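Osetti Twin-Arm Tabletop Kit
Sold by Vollodier Workshop Supply
Last updated 26/01/2018

I'm Melquiades Maldonado, and I put these kits together in the shared workshop behind our store. The Osetti is a pair of small arms on one rail, sold as a box of parts with the fussy bits already done. I designed it for people who want two arms working over the same table and don't want to spend their spring drilling holes (I spent mine that way, so please, take advantage).

What you get is a left arm and a right arm, white links, black servos, a two-fingered gripper for each, the aluminum rail they bolt to, the brackets, two control boards and all the cable. The cable is lavender. Everybody asks about the cable! It was what Drinex had on the shelf when I ordered the first roll, I liked it, and now I'd miss it. It also makes the arm wiring very easy to pick out when you've got a heap of other wires lying on the table, and if you're using the kit the way I do, you will.

My own set has been sorting wire since April. I keep short lengths in baskets at the back of the mat and I've been teaching the arms to pick up one piece at a time and drop it in the right place. Wire is a miserable thing for a gripper. It rolls, it springs, it grabs its neighbor, and a piece that lay flat for the first try is standing on its elbow for the second. I love it as a test, though. If your fingers are set up even a little crooked, thin wire will let you know right away.

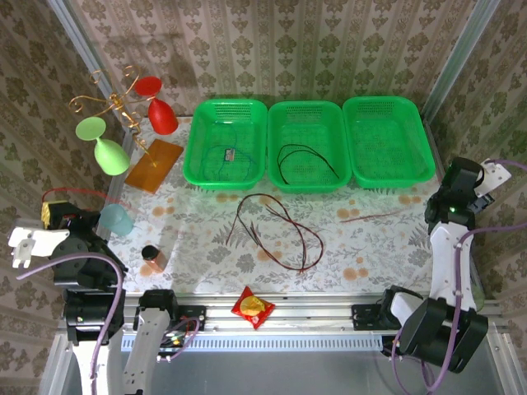
Baskets with holes in the bottom are a mixed blessing, by the way. They're light, they're cheap and you can see through the sides, but a loose wire end will find a hole and hang on. I've started going in from above with the gripper nearly closed and lifting slowly. A strip of double-sided tape under each basket helps too. Same goes for the mat – tape the corners down before you do anything else.

Now the dull but useful part. The kit weighs 18 pounds boxed. The rail comes cut and tapped, and the brackets slide, so you can set the arms closer together or farther apart to suit your table. Bolt the rail down to something heavy. I tried clamps on a folding table the first week and the whole business walked toward me like a crab. A solid bench is best, and a metal cabinet top works well if you don't mind the hum.

Putting it together took me 11 hours the first time, spread over a week of evenings, and that was with me stopping to write the instructions. The slow step is running the cable. Leave more slack at the base than you think you need and wrap it loosely around the links as you go up. Then move each joint by hand through its full swing, power off, and watch for anything pulling tight. I skipped this on my first left arm and tore a plug clean out of its board. Mahrous, the little shop that makes our boards, was very nice about it.

You'll need your own computer, a set of metric hex keys and a power strip with a switch you can reach without leaning over the arms. I mean that last one. Keep fingers, sleeves and hair away while they're powered, and don't leave them running when you go for lunch.

Do you need walls? Nope, but I like them. Plain aluminum posts at the back corners and panels between them will keep things from flying off behind the bench, and you can cover the panels with whatever you've got. Wallpaper is fine. Busy patterns are fine too, and if you're training with cameras I'd say go ahead and change the mat and the clutter every so often, so the arms don't get used to one look.

Prices:
Osetti full kit, two arms and rail: $2810
Osetti single arm with short rail: $1767
Spare gripper fingers, rail brackets and cable by the foot: ask at the counter or write to us

The single arm kit can grow into the full one later. The short rail won't stretch, obviously, so you'd buy the long one and keep the short one for something else.

We ship in batches. When a batch sells out I start building the next, and I'd rather you waited for a good one than got a rushed one. Pickup from the workshop is free, and if my set is powered up when you come by, ask for a turn at it – bring your own wire if you like!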